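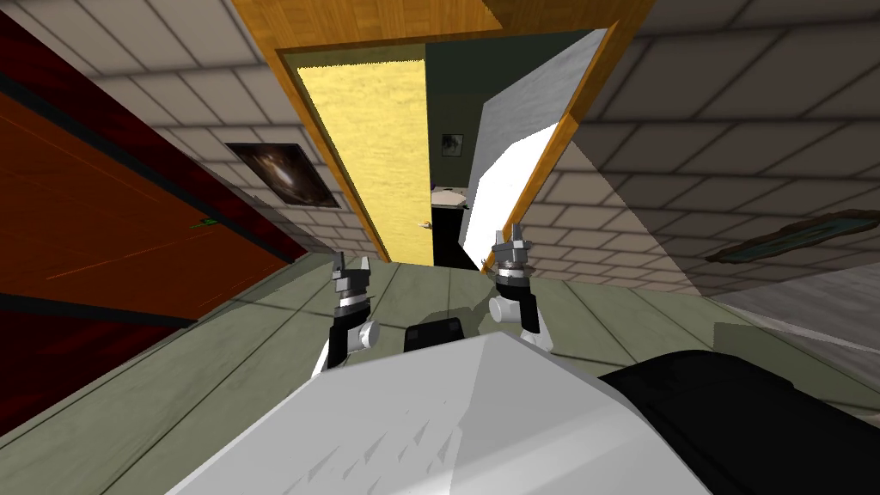

Kieran Gallagher wants to know why I haven't said a word about the new extra-inning rule, and he thinks it's because I'm scared of the mail. Fair enough, Kieran! I'm a little scared of the mail. But the home opener is close, I've had all winter to stew on it, and the last issue was mostly me going on about the infield dirt at Caruso Field, so I suppose it's time.

If you missed it, the league is putting a runner on second base to start every half inning from the tenth on. There's also a hard stop after the twelfth. If it's still tied at that point, it goes in the book as a tie, which is a word I have never had to write in a Faltthorpe box score and am not looking forward to writing.

My first reaction was not printable. I grew up on long games. One of my favorite nights at Caruso was that game against Prendley that went sixteen, when the concession stand ran out of everything except relish and the public address guy started reading the sponsor cards in different accents. There must have been 400 people left at the end, out of a crowd of 2000, and I bet every one of them still brings it up at cookouts.

And then I talked to Aled Sayce, and I started to wobble.

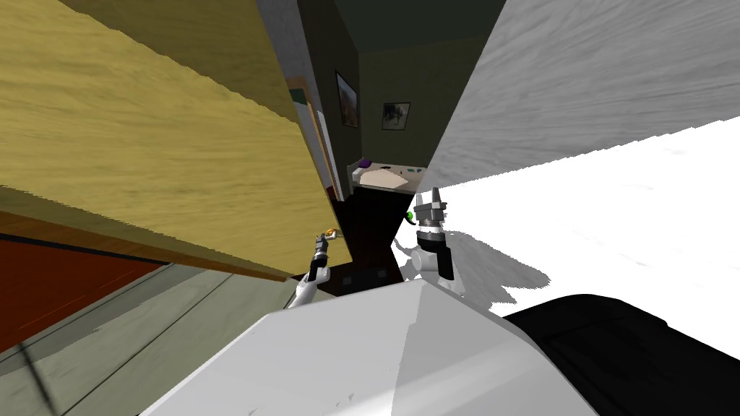 White door frame and dark green walls

Aled has been the pitching coach here for a good while now and he doesn't get worked up about much. He told me to go back and look at what happened after the Prendley game, so I did. We used seven pitchers that night. The next day we had a bus at nine in the morning and a doubleheader at the other end of it, and the second game was started by a backup catcher who hadn't pitched since high school. He gave up eight runs in the first inning and was a very good sport about it.

These are college kids, is Aled's point. Their own coaches send them to us with an innings limit written down, and some of those limits are tight. Go over and you get a phone call. Go over twice and that school sends its arms someplace else next summer, and you can't really blame them. "I can't save a kid for a fourteenth inning that might not come," he said, "and I can't make one up when it does."

So that's the case for it, and it's a better case than I wanted it to be.

What I still don't like is the runner. Why does he get to be there? He didn't hit anything, he didn't walk, he didn't get plunked. Bleddyn Edwards (who keeps a scorebook in pencil and guards it like a newborn) tells me the run counts but it isn't earned, so a pitcher can lose a game without allowing a hit and come away with his ERA looking lovely. Bleddyn has already worked out the little mark he's going to use for the runner. It looks like a ghost. I kind of want it on a T-shirt.

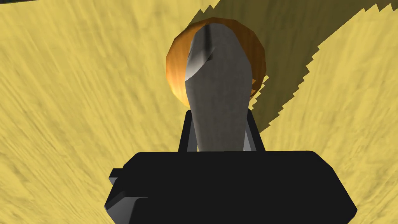
How it works, for those who asked

The runner on second is whoever made the last out in the inning before, or to be exact, the player in the batting order right ahead of the leadoff hitter. Most of the time those are the same guy. You can pinch-run for him, but then he's done for the night like in any other substitution.

Both teams get the runner. The visitors bat first, same as always, so the home side knows what it needs when it comes up. Expect a lot of bunting from us — we have 4 guys coming back who can really lay one down, and Vega Paredes has had them working on it in the cage since they got here. She says the third-base line at our place is slow enough to steal a few hits, and I'm choosing to believe her.

A tie counts as half a win and half a loss in the standings. That goes for the regular season only. In the playoffs we play until someone wins, with no runner and no hard stop, so all you long-game people will still have a shot at missing work the next morning. 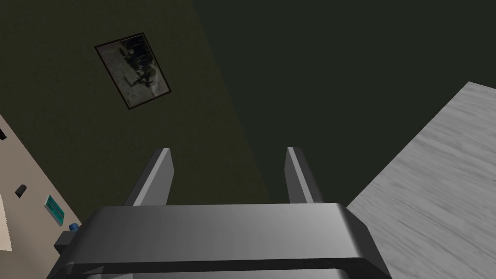
My vote, for what it's worth

Keep the limit, lose the runner. Play the tenth, eleventh and twelfth the regular way, and if it's even after that, shake hands and go home. I could live with a tie I watched two teams fight for. Aled thinks I'd feel different about it in July after my fifth one, and he may be right.

Lamai Wannasri would go the other direction and start the runner on third, just to see what happens. Please do not encourage her.

The league says it'll look at the rule again in December, when the clubs get together. I'd like to bring a stack of your opinions with me, so send them in. Short ones are great, long ones I'll read with my coffee. If you saw the Hesemo club try this out last summer, I'd especially like to hear from you, as all I've got to go on is one game I caught on the radio, and the signal dropped out in the tenth!

A couple of other bits while I have you. Season ticket books are at the window from 2 in the afternoon until the gates open on game days. The left field bleachers are getting new boards, and they should be down in time for the opener, though I'd bring a cushion either way. And whoever left a first baseman's mitt under the seats at the spring scrimmage, it's in my desk drawer. It's a nice one. Come get it before I get attached.

Club News > Newsletter > From the Cheap Seats

12 shares | 9 comments

Contact the newsletter desk | © Faltthorpe Summer Baseball | Back to top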